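읽는 시간 8분
홈 | 목차 | 초록 | 본문 | 참고문헌 | 이전 절 | 다음 절

4.3 파지 해제 실패와 그 원인에 대한 검토

앞 절에서 성공률을 중심으로 결과를 정리하였으나, 우리가 이 과제를 진행하면서 정작 가장 오래 붙들고 있었던 것은 실패한 시행들이었다. 크루아상을 집어 접시에 옮겨 놓는 일은 사람에게는 아침마다 하는 사소한 동작이지만, 겉이 얇은 층으로 부서지고 속은 눌리는 물체를 다루는 로봇에게는 꽤나 까다로운 숙제였다. 5월에 수행한 시행 가운데 27회가 실패로 분류되었고, 우리는 그 기록을 한 건씩 다시 읽어 가며 어느 단계에서 일이 틀어졌는지를 살폈다.

처음에는 저자들 모두 접근 단계를 의심하였다. 초승달 모양의 물체는 어느 쪽에서 손가락을 넣느냐에 따라 접촉면이 크게 달라지고, 펠트 매트 위에서는 손가락 끝이 바닥에 스치기만 해도 힘 추정값이 흔들리기 때문이다.

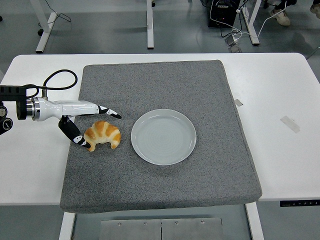
그런데 기록을 시간순으로 맞추어 보니 접근과 들어 올리기에서 생긴 실패는 의외로 적었고, 대부분은 접시에 도달한 뒤 손가락을 벌리는 순간에 몰려 있었다. 제어기 Zamia는 해제 명령을 내리기 전에 물체가 아래쪽 면에 닿았는지를 손목의 힘 변화로 판단한다. 문제는 크루아상이 워낙 가볍고 잘 눌린다는 점이었다. 접시에 닿은 뒤에도 힘이 완만하게만 올라가는 탓에 제어기는 접촉이 아직 없다고 보고 손을 조금씩 더 내렸으며, 그 사이 파지력 유지 루프는 눌려서 얇아진 물체를 놓치지 않으려고 손가락을 도리어 더 조였다. 두 루프가 저마다 맡은 일을 성실히 하는 동안 빵만 납작해진 셈이어서, 기록을 읽는 우리로서는 안타까운 마음이 들기도 했다.

이 결함을 처음 알아본 사람은 공동 연구자 Živko Tomić이다. 그는 그리퍼 전류와 하강 속도를 한 그래프에 겹쳐 그려 보았고, 두 값이 서로를 밀어 올리는 구간을 찾아내 우리에게 보내 주었다. 같은 구간을 Plovico 모의실험 환경에서 재현하려 했을 때는 현상이 나타나지 않았는데, 모의 물체를 강체로 두었던 것이 화근이었다. 돌이켜 보면 이 점검을 훨씬 일찍 했어야 한다. 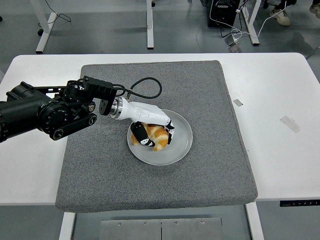

그림 2. 접시 위에서 크루아상을 파지하고 있는 로봇 손.

안전의 관점에서도 이 실패는 가볍게 넘길 일이 아니다. 빵이라면 부스러기를 털고 다시 시작하면 되지만, 같은 제어기가 얇은 유리잔이나 사람의 손가락을 쥐고 있었다면 이야기가 전혀 달라진다. 더구나 기존의 보호 정지는 손목에 걸리는 힘만을 기준으로 삼았기 때문에, 손가락이 안쪽으로 조여드는 상황에서는 한 번도 작동하지 않았다. 정지 조건이 있다는 사실에 우리가 지나치게 마음을 놓고 있었음을 인정한다.

수정한 내용은 2가지이다. 먼저 하강이 시작되면 파지력의 목표값을 그 시점의 값으로 고정하여, 물체가 눌리더라도 손가락이 따라 조이지 못하게 하였다. 다음으로 손가락 전류에 별도의 상한을 두고, 이를 넘으면 팔 전체가 멈춘 뒤 작업자의 확인을 기다리도록 하였다. Tornley 팀이 쓰는 방식처럼 정지 즉시 손을 여는 방안도 논의하였으나, 공중에서 물체를 떨어뜨릴 위험이 있어 채택하지 않았다.

다만 수정 후에도 실패가 모두 사라지지는 않았다. 껍질 조각이 손가락 끝에 붙어 접촉 판정을 흐리는 경우가 남아 있고, 이는 힘 신호만으로는 구분하기가 어렵다. 이 유형은 4.4절에서 촉각 신호와 함께 다시 다룬다.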